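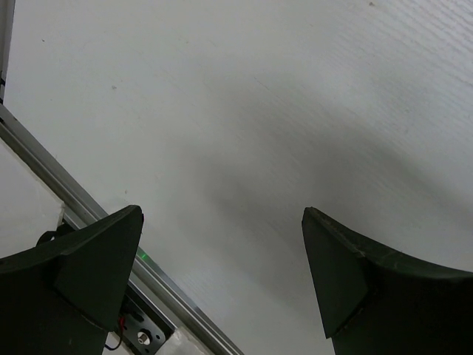

Zultex fingers over the bench, from the wrist camera

I've been running the Zultex two-finger gripper for most of the winter now, and I want to say up front that I love this thing. I also want to talk about the afternoon in February when it let go of a bottle at full travel speed, because if you're thinking of buying one you should know what I know.

Some background. Our shop in Menport sorts drink bottles for a recycling line, and the arm's whole job is to pick them off a white bench and put them in a bin. I bought the gripper from Lustgate as a bare kit with the fingers, the drive body and the wrist camera bracket. Putting it together took me one evening and it was a pleasure. Every screw fit! The fingers have these long angled tips that get down under a bottle lying flat, and the first time I watched one scoop up a crinkly half-liter without crushing it I called my wife in from the other room.

So, the fault. At pick 156 of a run the fingers closed, the arm lifted, and partway through the swing the grip simply went slack. The bottle flew off and hit the guard panel. The controller reported nothing at all, and the arm carried on to the bin, opened its fingers over it like a job well done, and went back for another. I hit the stop, checked everything I could think of, found nothing, and started over. It did the same thing at pick 307. 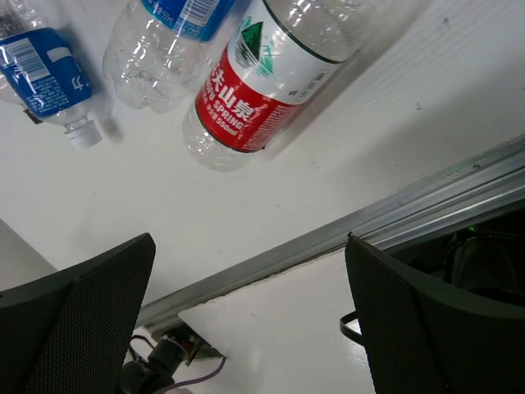
Bottles are a fair test, by the way. They roll, the labels are slick and the plastic between the ridges gives when you squeeze it, so at first I blamed the bottles and then my grip force setting. I raised the force two steps and got dented bottles and the same drop. What finally put me on the right track was Casimiro Aranda, who fixes our conveyors. He asked me to jog the wrist slowly by hand while the fingers held a bottle. At one particular angle they went limp. The motor lead was getting pinched where it leaves the drive body, and inside the jacket the conductor had broken almost all the way through. It made contact in every position except that one.

That's an easy mistake to make when you assemble it, and I made it. The manual shows the lead going straight out the back with no slack. It needs a loop. I replaced the lead with a more flexible one from Iglesias, gave it a generous bend and tied it down in 2 places, and I haven't had a drop since.

What bothers me more is the software. The motor loses power, the grip is gone, and there's no alarm. Zultex does have a setting called hold check that compares finger position before and after the lift, and it catches this beautifully - but it ships turned off, and it's on the last page of the menu. Turn it on before you pick up anything heavier than an empty bottle. Keep your guard panels up too, even for light stuff.

Lustgate sent me a new lead free of charge and were very nice on the phone. They said the cable drawing is being redone. I hope so.

Would I buy it again? Yes, and I've got a second one on order for the other bench. The tips are wonderful, it's quiet, and it handles soft plastic better than anything I've used at this price. I'm taking one star off for the manual and the hold check default. Four out of five.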